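Clunidham takeback plan for packing plastic leaves shoppers with questions

CLUNIDHAM – The town's newest recycling plan asks people to carry their used bubble wrap and mailer pouches back to the store, and it starts in November. How many will bother is another matter.

Under the plan, put forward by the waste hauler Stemen and approved by the town council on a split vote, 29 shops will set out bins for clean plastic film. Stemen will empty the bins, bale the plastic and sell it to Jarance, a company that says it can turn the stuff into decking boards. The town will pay Stemen a fee for each pickup, whether the bins are full or not.

Supporters call it a fix for a kind of trash that has long been banned from curbside carts. Film wraps itself around the sorting machines and shuts them down, and the town has been telling people to throw it away for years.

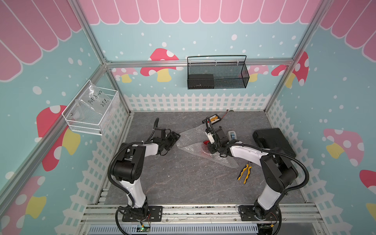 The trouble starts with what people are being asked to do at home. The rules sheet mailed to households says film must be clean, free of tape and paper labels, and folded flat. Anyone who has opened a parcel lately knows how that goes. Clear bubble wrap tends to end up the way it does in the photo, in a crumpled sheet, and the average person will stuff it in a bag and be done with it. Stemen says loads with too much tape or paper will go to the landfill. It hasn't said how much is too much, or who will check.

Cúc Châu, who runs the Phùng housewares shop on the main street, signed up to host a bin but has doubts.

"I already reuse every bit of wrap that comes in with my stock," she said. "Now I'm supposed to store everybody else's, too. They told me the bin gets emptied when it's full. I asked who decides when it's full, and I got a brochure."

Her shop will get no money for the floor space. Stores that take part will receive a window sticker and a line on the town's website.

Trí La, a spokesman for Stemen, said the company had tested the idea and was happy with what it saw. He said 80 percent of shoppers surveyed told the company they would bring film back "at least sometimes."

Asked how many people took the survey, he said 44.

The town has more households than that, and saying yes to a person with a clipboard is easier than saving a bag of plastic under the sink for six weeks. Stemen did not ask the same shoppers later on if they had brought anything in. 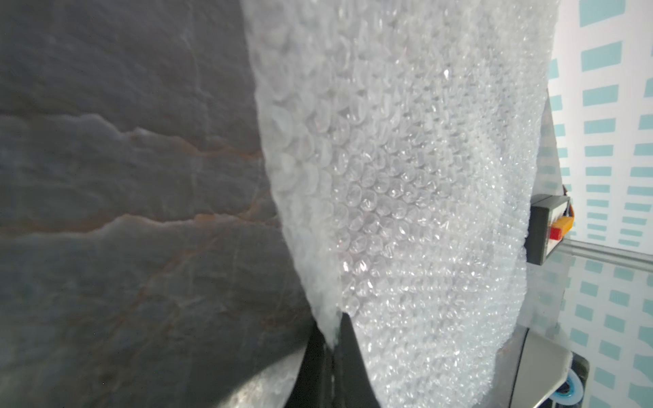

Then there is the matter of where it all goes. Jarance has agreed to buy the first 1,000 bales at a set price. After that, the deal says only that the two companies will "revisit terms." If the price drops, Stemen can store the bales or dump them, and the town's pickup fee stays the same either way. The council did not ask for a yearly report on how much film is made into boards, though one member suggested it during the meeting.

La said people should give the plan a chance before picking it apart. "You have to start somewhere," he said.

Châu's bin is due to arrive before the holiday rush, when her back room is at its fullest. She plans to put it by the door – there is no other spot for it – and to keep her own bubble wrap on the shelf behind the register, where she has always kept it.

The council is set to look at the contract again in the spring.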